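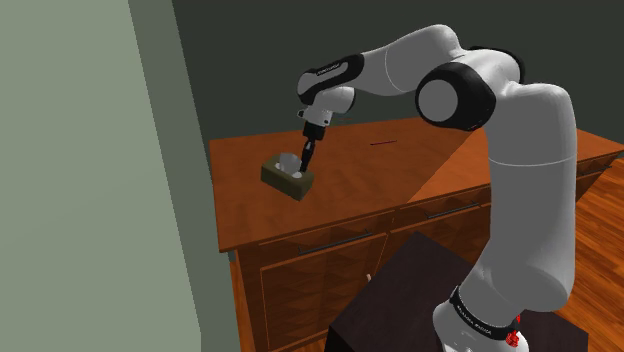 Workshop notes: the tissue-box arm, four months in

Readers of this newsletter will know I have doubts about the Jitska build. The plan, as pitched at the shared workshop in Rikdale last spring, was an arm next to a dresser that could fetch small things from the top and, in time, open the drawers. So far it lives in simulation. The group wants the motions sorted out on screen before anyone bolts a real arm to a real table, and on that point I have no quarrel with them.

My quarrel is with the choice of task. Pulling a tissue out of a box sounds like a beginner's exercise until you try to model the tissue. Paper folds, drags and tears. The simulated kind does whatever the settings say it does, and the settings were picked by people who would like it to work. I asked what happens when the box slides along with the tissue, as mine does at home every morning, and was told the friction value is "being looked at." It was being looked at in July, too.

The log shows 600 attempts with the present settings and 86 counted as successes. I would want to know what counts. A tissue clear of the box is one thing, and a tissue pinched between the fingers at the moment the timer stops is another. The log file, which the group calls Nilo, has a single column for both.

Then there is money. The secondhand arm they have their eye on is listed at $1199, without a gripper. That buys a lot of tissues. It would also buy the bandsaw blades and the dust hose we have been putting off, and I'd like that comparison made in the open before the hat goes around.

I will give them the room itself. The dresser has its bar handles, the wood has grain, and the arm throws a shade across the top. Somebody took care over it. Whether a handle that looks right also pulls right is a separate matter, and the drawer work is where I expect the trouble to start. Seen from down by the gripper, the cabinet fronts come at you on a steep slant, and the fingers take up a good share of the view. Finding a thin dark bar past all that will ask a lot of whatever is steering.

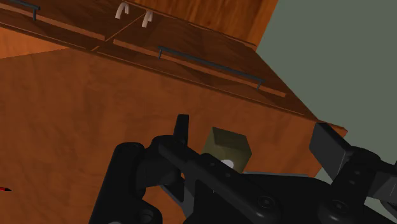
What I'd like to see next

A second column in Nilo, first of all. Then a run with the box left free to slide, scored by someone outside the group. The next open session is Tuesday at seven, Wang bench, and the simulation will be up on the big monitor. Bring questions about friction.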